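4.2 Why we ended up timing the turn and not the strait

When I started on the Olcombe Passage data I assumed, as I suspect most people would, that the narrow part was the interesting part. It looks awful on the chart. The channel pinches in between two islands, the ebb runs hard through it, and every pilot I spoke to had a story. So Marijke and I spent most of November pulling position reports for that stretch alone, and we found very little. Ships go through it slowly and in a straight line, and they mostly do the same thing each time.

The turn at the northern end is another matter. Inbound vessels have to come around the point with the stream on the quarter, and they start that turn in wildly different places. Of the 399 transits we kept, 29 began the turn more than 500 metres past the recommended wheel-over position. Bouchra Hajji replotted every one of them by hand (bless her) to make sure we weren't looking at dodgy position fixes, and they held up. I'd have bet money on at least half being receiver noise.

What the late turners have in common is harder to say. Length doesn't explain it, and neither does draught, although I'd be cautious there because draught is typed in by whoever is on watch and is often left over from the last port. Tide explains some of it. On a strong flood the bridge team tends to hold on a bit longer before putting the helm over, and Timothée Le Goff, who piloted these waters for years before he came ashore, reckons that's deliberate: you let the stream carry the bow and you use less rudder. On slack water the same habit just leaves you wide. That fits our tracks reasonably well, but I wouldn't hang a rule change on it.

We also looked at meeting traffic. The local notice asks vessels over 100 metres to avoid passing one another in the turn, and by and large they do. Where they didn't, one of the pair was nearly always a tug and barge that had been slowed by the current and missed its slot. The tug skippers were the most helpful people in the whole project, by the way, and the least surprised by our results. One of them looked at my favourite plot for maybe ten seconds and said he could have drawn it for me on a napkin.

Bastien Marchal asked in review whether the wheel-over positions should be measured from the charted mark or from the centre of the lane. We tried both. Measuring from the lane centre shifts a handful of ships out of the late group and moves none in, and the tidal pattern stays put, so I've kept the charted mark throughout. It's what the pilots use and it makes the figures easier to compare with the earlier Jeltudero report, which covered the southern approach and used the same convention. Anyone wanting the other version can write to Yasmine Fahmy, who looks after the tables.

One limit I do want to flag: smaller craft. Fishing boats and yachts under the carriage threshold don't show up in our data unless they choose to transmit, and in summer there are plenty of them hugging the inside of the point. A ship that turns late may simply be giving one of them room. We have a short run of shore radar for that corner and I've started matching it up, but it's slow going and the echoes off the cliff are a nuisance. For now I treat the late group as a description of where the ships went, and leave what the bridge was thinking for section 5.

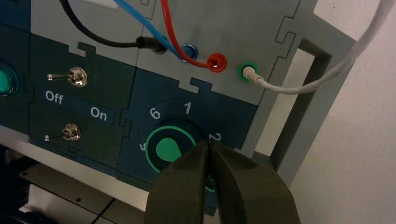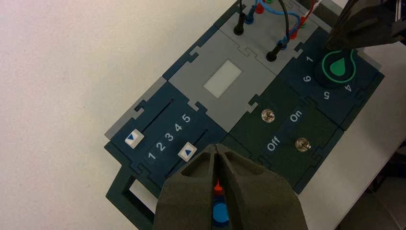 Figure 3. Modular board with interlocking panels: rotary dial (first image) and numbered slider module (second image).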